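August 25, 2019
Bench notes, table finishes. Undero hardening oil, batch 2204

Started writing up the Undero boards this morning and got as far as the label before I was annoyed. It says "kitchen-proof in two coats." No definition of kitchen-proof anywhere, not on the can, not on the sheet Enberg sends out with it. I asked their rep in April what test stood behind the phrase and got a second copy of the same sheet. 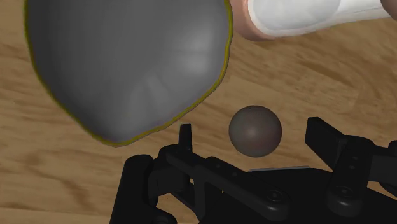
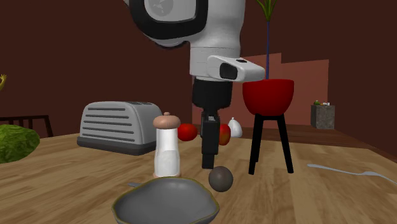

Wooden tabletop in both; kitchen items on the table in the second.

What we have: seven boards, all cut from one plank so the wood at least is the same. Two with Undero, two with Histia hard wax, two with the plain linseed we always use, one left bare. Yuk-lan Liao did the sanding and I did the coating, so any difference in sanding is spread across the lot, but any difference in my wiping is not. I was tired by the linseed pair and I would not swear I buffed them as hard. Next time somebody else coats, or I do them in mixed order.

Spots went on in the usual places: black coffee, red wine, cooking oil, lemon juice, plain water, and a wet steel washer for the iron stain. All wiped off after the same wait with the same kind of cloth.

What came up:

Water. Faint ring on the bare board, fainter on linseed, nothing I could find on Undero or Histia. Fine. Any film at all should manage that.

Coffee. Undero and Histia both clean. One linseed board has a tan shadow near the end grain. The other linseed board doesn't, and that bothers me more than the stain does. Two boards, same oil, same day, different answer. So how much should I trust the pairs that happen to agree?

Wine. All the coated boards show something if you tilt them to the window. Undero the least, I think. Yuk-lan picked a Histia board as the cleanest without seeing the labels, then picked the other way when I shuffled them. I wrote both answers down. I'm calling it a tie.

Lemon. Dulled the sheen on everything. The sheet says "resists food acids," and I suppose a dull patch with no color change counts as resisting if you wrote the sheet.

Washer. Black ring on every board, coated or not. Ugly one. The ring on the Undero board follows the dark grain, so it looks smaller than it is until you wet the surface again. Yuk-lan spotted that. Her view is we should stop using boards with strong figure for any stain test, and she's right, the grain hides half of what we're looking for. Mine is that most people own tables with grain, so hiding the stain is part of how a finish performs at home. We didn't settle it. Pale plain stock for the next set, and one figured board alongside for comparison.

Cooking oil. Skipped reading it. The spot crept on three of the boards and ran into its neighbor, and I can't tell now which mark is which. My fault for spacing them too tight.

Cure time. The can says ready for light use after 20 hours. At 20 hours my thumbnail left a line in the Undero near the edge where it had pooled. Where it was wiped thin it took no mark. So the number may be honest for a thin coat on a warm day, and our back room is not warm. I didn't log the temperature. Thermometer was in the drawer the whole time. Log it next time, start and finish.

Smell. Still there on Undero when I closed up. Histia gone by then. Linseed smells like linseed and will for a while.

The claim I like least is "restores itself with use." I can't think of a mechanism and the sheet doesn't offer one. A table that gets wiped with a greasy cloth will look better for an hour, and so would a bare board. Yuk-lan thinks they mean it can be patched without stripping, and that it got turned into something grander on the way to the printer. Could be. Patching is testable. I'll scuff a corner, recoat only that corner, and see if there's an edge to the patch.

The people who have switched to Undero and love it had all sanded their tables back first. Freshly sanded wood with any oil on it looks wonderful. I'd like to hear from somebody who switched without sanding.

For now: no reason to move the shop tables off linseed on this evidence, and no reason to say Undero is bad either. It did well on water and coffee. So did Histia. The price gap between it and linseed is hard to square with one tan shadow on one board that I may not have buffed properly.

To do
Recut, pale stock, one figured board for comparison
Wider spacing, oil spot on its own board
Coat in mixed order, somebody else wiping
Room temperature written down
Hot mug test, left out this round, the sheet is very quiet about heat
Patch test on Undero corner
Ask Enberg again about kitchen-proof, in writing
Yuk-lan to label the backs so I read the fronts blind

Boards are on the rack by the window, spots facing in. Please don't stack anything on them. The pooled edge on the second Undero board is still soft.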